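Cuaderno de taller, 2026-10-17

Reconstrucción del accidente en el cruce de Penry con la carretera de Jondunar. Turismo contra motocicleta, expediente 1259. Sigo donde lo dejamos ayer.

He vuelto a medir las huellas sobre el plano. La frenada de la moto empieza antes de la línea de detención y se interrumpe dos veces. En la primera versión la habíamos tratado como una sola huella continua y por eso la velocidad de entrada salía alta. Separando los tramos, el cálculo baja y encaja mejor con la posición final del vehículo. Falta repetirlo con el coeficiente de asfalto húmedo, porque el atestado dice «calzada mojada por zonas» y no aclara cuáles.

El programa de Plono sigue redondeando mal las pendientes. Le metí un 2 % de bajada hacia el cruce y en el informe aparecía como llano. Lo he corregido a mano en la hoja de cálculo y he dejado una nota en la pestaña de entradas. Quien abra el archivo, que no pulse «recalcular todo» o se pierde el cambio.

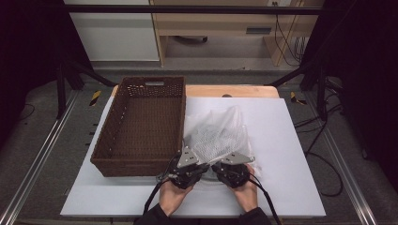 El punto flojo del caso sigue siendo la visibilidad desde el turismo. El conductor declara que no vio la moto hasta que la tenía encima, y el seto de la esquina tapa parte del ramal de la derecha. En el modelo de Kudo el seto está puesto como un bloque macizo, y eso es demasiado favorable para él: un seto en octubre deja pasar algo de luz y de movimiento. Me convendría representarlo con una malla blanca translúcida y arrugada, como la que hay sobre el tablero, más tupida donde se amontona y más clara donde queda extendida. No da una medida, pero sirve para discutir qué significa «tapado» antes de fijar un valor de opacidad.

Distancias de visión: con el ojo del conductor en la línea de detención, el primer punto despejado queda a 20 metros. Si avanza hasta el borde de la calzada principal, la vista se abre hasta los 100. Las dos cifras son del plano, sin comprobar sobre el terreno. La señal de ceda está algo retranqueada y puede que haya que mover el punto de partida.

Pendiente:
- Pedir las fotos originales del atestado. Las que tenemos están comprimidas y no se distingue el final de la segunda huella.
- Comprobar el horario del corte de la carretera. En el parte figura una hora de reapertura y en el aviso de tráfico otra.
- Repetir la simulación con la moto frenando en dos tramos.
- Preguntar si el seto se ha podado después del accidente. Si lo han tocado, la visita ya no vale para medir opacidad.

Copia de la hoja guardada en la carpeta del expediente, con el plano corregido. La versión vieja la dejo también, marcada como anulada.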